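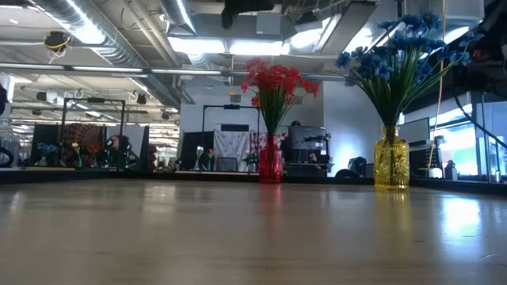

Edit Deák
Operator Lead, Kistereo

3 min read

Kistereo is hiring robot operators for the day and evening shifts at our Flestberg office. The job is to show robot arms how to do ordinary tasks, by guiding the arm by hand or by driving it from a control station. You do not need a technical degree. You need steady hands, patience, and the ability to do the same thing many times without getting sloppy.

The current project is called Kadness. It covers tabletop work with household objects, and this season most of it is flower arranging: artificial stems and glass vases, including the red and yellow ones we use on the wooden table. An operator takes a stem, brings it to the vase, lowers it in and lets go. Then the table is reset and the next run starts. Later in the project we will move on to folding cloth and setting out dishes.

What you will do

Operators record demonstrations in sessions of 98 minutes, with a break after each one. There are two ways of working. In hand guiding, you stand at the table and move the arm directly. In remote control, you sit at a station and the arm follows a pair of hand controllers. Everyone learns both, and you will switch between them during the week.

After each run you mark it as good, usable or failed and write a short note if something went wrong. A dropped stem is not a problem if it is marked correctly. A tipped vase that goes into the set as a good run is a problem, and Sándor Kovács, who checks the recordings, will send it back to you.

You will also set up the table from a layout sheet, wipe it down between sessions, and report loose cables or anything odd in how the arm moves. Operators do not repair equipment. Győző Szalai and the hardware group take care of that.

What we ask for

You should be 18 or older and able to stand for a full session. Good close vision, with or without glasses, is required. You should be able to read and write short notes in English. Experience with fine handwork is useful, and we have had good operators come from sewing, dental labs, floristry and model building. Gaming experience helps with the controllers but is not required.

Left-handed applicants are welcome. The stations can be set up either way.

Hours and training

Shifts are six hours, four or five days a week. Training takes 2 weeks and is paid at the full rate. The first days are spent on safety and on hand guiding at low speed. You go on to remote control once Lajos Somogyi, our trainer, has signed off on your first 103 practice runs. The contract runs through the end of April and may be extended.

The work is done in an open-plan office shared with the software team, so expect people at desks nearby and some noise.

How to apply

Send a short resume and a few lines on any work you have done with your hands. Put reference 194 in the subject line. A cover letter is not needed. Applicants we want to meet will be invited to a one-hour trial at the table, which is paid whether or not we make an offer. Please tell us which shift you prefer and the earliest date you could start.

Questions about shifts and pay go to Géza Farkas in the Flestberg office. Questions about the work itself can come to me.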